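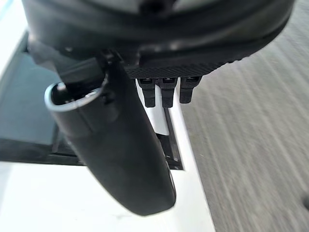

August, half past ten in the evening

I could not write yesterday because my hand was tired from peeling tomatoes. Now it is better. I want to put down the day of the sauce while I still remember it well, because my mother will ask me on the phone and I always forget the important parts.

We made it at the house of Hortensia Tapia, in the yard behind, where the shade comes in the morning and leaves at noon. I took the early bus from Dambridge and arrived a little before eight. Hortensia was already washing the jars. She does not say good morning when she is working, she only points with her chin to the place where you must sit. I sat. Rocío Cáceres came after me with the tomatoes in the back of her car, bought from a farm on the road to Flonville. They were the long kind, very ripe, and a few at the bottom were broken and the juice had gone into the carpet of the trunk. She was angry at this for maybe five minutes and then she forgot.

In my family we did not make sauce in this way. My grandmother in Moravia preserved plums and cucumbers, and tomatoes only when they stayed green and there was nothing else to do with them. So I am a student here, at fifty-one years old. Hortensia calls me Doležal, like a teacher would, never Zdislava. I think she finds the first name difficult and is too proud to try it in front of me.

The work goes like this. You cut a cross in the skin, you put the tomato in the boiling water, you count, you take it out to the cold water, and the skin comes away. I counted too long in the beginning and mine were soft like porridge. Octavio Ledesma, who had the job of the fire, told me to count in Spanish because I count too slowly in Czech. I tried it and it was true.

Aldana Yáñez came at ten with bread and her small daughter. The daughter was responsible for the basil. She put one leaf in every jar, very seriously, and when one leaf had a hole she went to look for another. Aldana told us that her uncle is selling the shop. I did not know it. The sign with Yáñez on it has been there since before I moved to this country, and I bought my first winter boots under it. She said the buyer wants to make apartments upstairs and does not know yet what to do downstairs. Hortensia stopped cutting and asked how much, and Aldana told her, and Hortensia started cutting again and said nothing for a long time.

At lunch we ate the bread with the ugly tomatoes, salt and oil. I think this was the best food I had all summer. Octavio slept in the chair with his hat on his face and the fire went low, and Rocío had to wake him up.

In the afternoon there was a discussion about sugar. Rocío puts a spoon of sugar in the pot. Hortensia believes that this is a crime. They talked about it as if I and Aldana were judges, and I said that in my country we put sugar in everything, even in the cabbage, which did not help Rocío at all. In the end the big pot was made without sugar and the small pot with it, and the small jars got a piece of red string so that we know them. I took home 3 with string and 8 without. I have written this down so that I do not accuse myself later of eating them too fast.

One jar cracked in the hot water — it was an old one, Hortensia said it was from her sister. She picked out the glass with a fork and wrapped it in newspaper. I saw that she was sorry for the jar more than for the sauce.

I came home with the bus at seven. The bag was very heavy and a boy helped me up the step. The whole bus smelled like tomato, or maybe it was only me.

Today I slept until nine, and I washed the apron two times and the stain is still there. I called Aldana to ask if her uncle will keep the sign. She does not know. I told her I would like to go once more before it closes, to buy something small, maybe laces.

To remember: return the big spoon to Hortensia. Ask Rocío the name of the farm. Write to Jerna about the water bill, they have put my street wrong again.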